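I almost bought the full pass for the Skanstead gathering again this year. Then I read the fee page twice.

The base ticket looks fair. Under it sits a "community share" of 20 dollars, already checked, and a line saying last June's shares raised 3082 dollars for people who couldn't pay. Fine, but how many people got in on it? The page doesn't say. 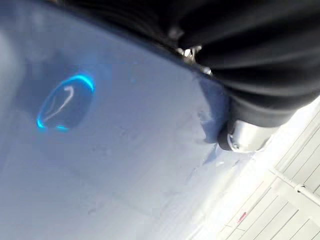 So where does the money go? As far as I can tell, into the general pot, with reduced tickets handed out if any are left over.

I wrote to Emanuel Roman, who signs the newsletters, and got a kind reply with no numbers in it. He did tell me the Saturday workshops at Mirnesum are now extra.

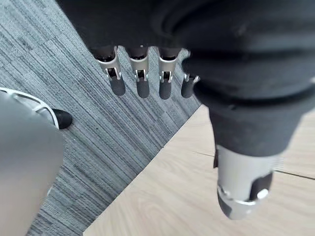 Those used to be included. Last time I sat through 7 of them and would've paid for maybe two, so perhaps I shouldn't complain.

I do like these people. I just get itchy when "generosity" shows up next to a box somebody else checked for me.

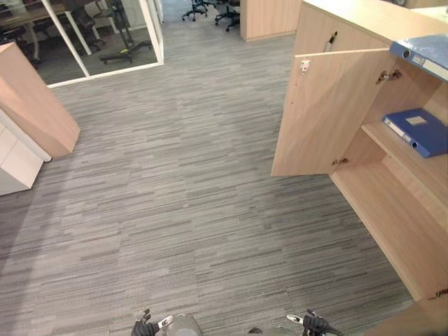

My plan for now is a day ticket, box unchecked, and the same 20 dollars straight to a friend who can't afford to go.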